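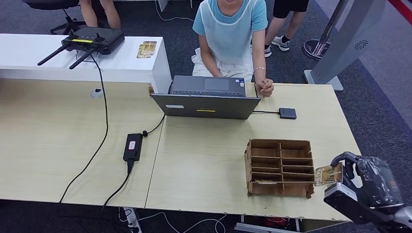 April, 7:15 pm. Carb day again on the Brusemach 400.

Picked up where I left off with the hanging idle. Bike starts fine cold, warms up, then you blip it and the revs sit up there forever before they drop. I'd blamed the pilot screw last time and I'm pretty sure I was wrong, because going half a turn either way did next to nothing (except make it pop on decel, thanks).

So the carb came off. Bowl was clean, float height good, needle on the middle clip. The rubber intake boot is the bad news. It looked okay on the bike, but once I bent it there were cracks all along the bottom side, one of them deep enough to get a fingernail in. That's my air leak, or most of it anyway. Ordered a new one from Flateo, part 3157, 37 bucks plus shipping. Figueroa had a used one for less but I don't want to be doing this twice!

While it was apart I swapped the pilot jet for the one out of the Witeck kit. Same size as stock, just not chewed up by somebody's screwdriver. Old one is in the bag with the spare clips if anyone needs it for a parts bike.

Also did the chain. Had way too much slack, more than I remembered leaving in it – set it back to the middle of the range with the rear axle snug, then checked it again at the tight spot. There is definitely a tight spot. Sprockets look good for now, chain probably not for long.

Front brake still feels spongy. I bled it through twice and got a few tiny bubbles the second time, so it gets another go after sitting overnight with the lever tied back.

To do when the boot shows up: new clamp too (the old screw is stripped), reset the pilot screw to two turns out, ride it some 80 miles and pull the plug for a look. Valve clearances after that. Need to borrow back the thin feeler gauges.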